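3 March 2019

Notes after the design and operations meeting, Elden workshop

I write this while I still remember it. Present were Pei-shan Yen, Irfan Hidayat, Graham Inskip and me. Razia Pirzada joined by telephone for the first half, then the line was bad and she sent her points by mail.

The subject was again who decides when a drawing is released. At present a drawing of the Tu bracket goes from design to Irfan, from Irfan to the machine hall, and comes back with pencil remarks on it. Design then makes a new revision, but the machine hall has already cut metal from the pencil remarks. In November we had three versions of the same bracket on the shelf and all of them had revision C on the label. I was the one who found them, when I was looking for something else, and I am still a little ashamed that two of them were signed by me.

Graham's opinion is that we should go back to one person who signs everything. He did this at Harnard for many years and he says it worked well, because people were afraid of his pen. Irfan does not agree. He says the signing person becomes a queue, and then people go around the queue. I think both are right for the kind of firm they have in mind. Harnard made one product and changed it perhaps once a year. We change something nearly every week, and half of the changes come from the customer.

Pei-shan drew two columns on the whiteboard. Left is what cannot be changed without design: hole positions, material, wall thickness, anything that touches the seal. Right is what the hall can change alone and report the same day: edge breaks, tool radius, order of operations, marking. We argued mostly about the middle. Surface finish went left, then right, then left again. For now it stays left, with the remark that Irfan may give permission by telephone if design is away, and he must write it on the job card before the cut.

I asked what "the same day" means for the evening shift. No good answer yet. Po-yen Siu has the evening shift, so I will ask him before we write anything down as a rule.

Costs. Razia sent the numbers for the last batch. We ordered 900 brackets, 600 were accepted without discussion and 300 went to rework. She believes that most of the rework comes from the wrong revision and only a small part from real machining faults. I would like to see the job cards before I believe this fully. If it is true, then the machine hall has carried the blame for something that is our paperwork, and somebody from design should go and say so. I offered to do it.
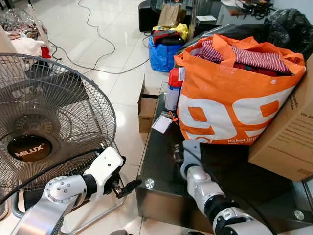 MILUX floor fan beside the glass table.

Second point, the Godotlow order. The customer wants a first article before we have agreed on the inspection plan. Graham would refuse. Irfan would make the part and inspect it by our own plan, and then let them object. My proposal was to send them our plan tomorrow with a short list of the dimensions we want to measure and ask them to strike out or add. It costs us one day. Pei-shan supported this and Graham said that he would not stand in the way, so we do it like that. I write the list, Irfan checks it.

There was a longer talk about who is allowed to speak with Godotlow. Until now everybody did, and the customer has learned to ask the same question to three of us and keep the answer he likes best. I do not say this to be unkind, I would probably do the same in his place. From now on questions about time and price go to Razia, and technical questions to Pei-shan. The rest of us may listen but we do not promise.

A remark for myself. I talked too much in the first part and too little about the fixture, and the fixture is where I had something to say. The clamping on station 4 still moves the part when it is tightened — I could feel it with a finger on the side face. I did not measure it. I will put a dial indicator on it before the next batch and write the value here, also if it turns out to be smaller than I think.

Things that were left open:

Whether the old revision C drawings should be destroyed or stamped. I prefer a stamp, because we need them if a part comes back from the field.

Who keeps the two columns up to date. Pei-shan made them, but she did not say that she will keep them, and I noticed that we all looked at her.

What to do when the hall reports a change from the right column and design finds that it belongs in the left. Irfan says stop the job. Graham says finish the job and argue afterwards — strange, I expected the opposite from each of them.

Meeting notes for the others: I have copied the two columns on paper and pinned them next to the tool cabinet, in pencil. Please write on them if you disagree, with your name.

To do, me: inspection list for Godotlow, dial indicator on station 4, talk with Po-yen, job cards from Razia.

Irfan has the key for the drawing cabinet.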